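Home | Guides | Reading list manager | Text complaints | Contact

We use cookies to remember your settings. Accept | Manage

Print this page | E-mail this page

Section 6: Handling a complaint about a set text

This section covers complaints about a book, article or extract that is on a course reading list. It applies to Wuvel Reading Lists as supplied to university departments and libraries. Set up your user roles before you start (see Section 2). Complaints about teaching staff or marking are not dealt with in Wuvel and should go through your usual procedure.

6.1 Before you begin

You will need:
– a Course Editor or Department Head account
– the list number of the course
– the complaint itself, as a letter, an e-mail or a completed web form
– the edition of the text that students were told to read

Note: A text stays on the list while a complaint is open. Wuvel does not hide or suspend it unless a Department Head does so by hand, as described in 6.4.

6.2 Recording the complaint

1. Open the course and choose Texts.
2. Click the title complained about. If the complaint names a whole anthology, open the anthology and not the single chapter.
3. Choose Record complaint.
4. Enter the date of receipt. Use the date on which the letter or e-mail reached the university, even if it was passed to you later.
5. Under Source, pick Student, Parent, Staff, Outside body or Unknown.
6. Attach the complaint. Files may be up to 18 MB.
7. In the Grounds box, copy the complainant's own words. Do not sum them up.
8. Click Save. Wuvel gives the complaint a number and sends a notice to the course editor.

Caution: The Grounds box can be read by every member of the review panel. Take out home addresses and phone numbers before you save.

If several people send the same letter, record it once and use Add signatory for the rest. A petition counts as a single complaint. The Mansour import tool can read signatories from a spreadsheet of up to 396 rows; longer sheets must be split.

6.3 Setting up the review panel

1. From the complaint page, choose Panel.
2. Add between three and seven members. At least one must come from outside the department.
3. Tick Chair against one name.
4. Set the reply date. The default is 18 working days from receipt.
5. Click Send papers.

Members receive a link to the complaint, the course outline and the library record for the text. They do not receive the text itself unless your library holds a licence for it. Where it does, tick Include reading copy before sending.

Note: A member who wrote or edited the text, or who signed the complaint, cannot be added. If the Panel page refuses a name for another reason, check that the person's account is active.

6.4 Suspending a text

Only a Department Head can do this. Open the text, choose Status, then Suspended, and type a reason of at least six words. Students will see "Under review" beside the title. The reason is not shown to them but is kept in the log and will be printed in the year-end report.

Suspending a text in May or later can affect examination papers. Tell the examinations office yourself – Wuvel does not do it.

6.5 Logging the panel meeting

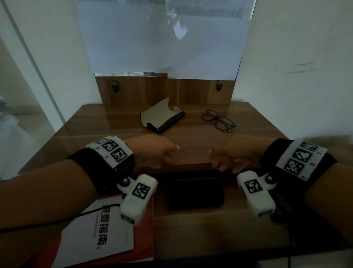 Minutes can be typed straight into the complaint page or added afterwards from the Iker note taker. Whoever takes the minutes should open the page before the meeting starts and stay signed in, as the page locks after a period without typing. Clear a space on the desk for both hands to move freely, and keep the printed papers to one side.

1. Choose Meeting, then New minutes.
2. Mark each member present or absent.
3. Enter the decision: Keep, Keep with a note to students, Replace or Remove.
4. Enter the vote. Abstentions have their own box.
5. The chair clicks Confirm. After this the minutes cannot be changed, though a correction can be added underneath.

6.6 Sending the outcome

Choose Letters and pick the template that matches the decision. Check the title and edition in the first line. If the decision is Replace, the letter will not go out until a new text has been entered on the list.

Appeals are recorded as new complaints with the old number typed in the Linked box. Departments using the Boremum archive should export the closed file before opening the appeal.

Next: Section 7, Year-end reports

Print this page | E-mail this page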